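Search this site Enter keywords Go

Reading time: 5 min

Storage and Records, Unit 5: Retention, Backup and Disposal

These notes cover the second half of the unit. The Genham case study should be read before the Thursday class.

5.1 Retention schedules

A retention schedule states how long each class of record is kept and what happens to it afterwards. Each entry needs a class name, a trigger and a period. The trigger is the event that starts the clock: the end of a contract, the close of a financial year, the date a member of staff leaves. Schedules that give a period with no trigger cannot be applied, and this is the commonest fault in student work.

In the Genham case the schedule has 67 classes. Most staff used five of them and filed everything else under "general". A short schedule that people follow is worth more than a long one they ignore.

5.2 Backup and archive

The two terms are often mixed up. A backup is a second copy of live data, kept so that the data can be restored after loss. It is overwritten on a cycle. An archive holds the only formal copy of a record that is no longer in daily use, and it is kept for the full period in the schedule.

Using backups as an archive causes two problems. Single records are slow to find, and records due for disposal stay on old backup sets long after the date has passed. Physical media must therefore be listed in the asset register with a label reference, the date of first use and the class of data held.
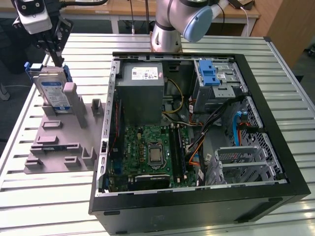

Zacharopoulos asked whether a disk that has only ever held backups needs its own line in the register, given that the live system is already listed. It does. The copy can be lost or stolen separately from the original, and the register must show where both are.

5.3 Restore tests

A backup that has never been restored is untested. The Rillitz exercise sets a test of 300 files taken at random from a set of shared folders. For each file, record:

- whether it was found
- whether it opened
- whether its contents matched the source
- the time taken

Report failures by cause. A missing file and a damaged file point to different faults — the first usually to the selection rules, the second to the medium or the transfer.

5.4 Disposal of equipment

Deleting a file removes the entry that points to it and may leave the data in place. Before a computer leaves the organisation, its storage must be either wiped by an approved method or removed and destroyed. The choice depends on the class of data and on whether the machine is to be used again.

Kastus, the second case study, disposed of 400 desktop computers in one February. The certificates listed the computers by case number only. No record linked a case to the disk inside it, so the firm could not show which disks had been wiped. The register should carry both numbers, and the certificate should repeat them. 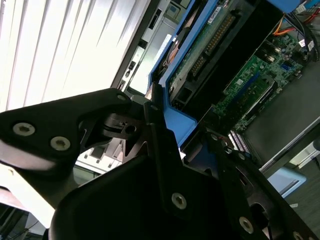 Fig. 2. Open desktop computer chassis.

5.5 Work for next week

Draft a retention schedule for a small lettings office, with a trigger for every class. Add one paragraph on how media would be tracked from first use to disposal. Bring a printed copy.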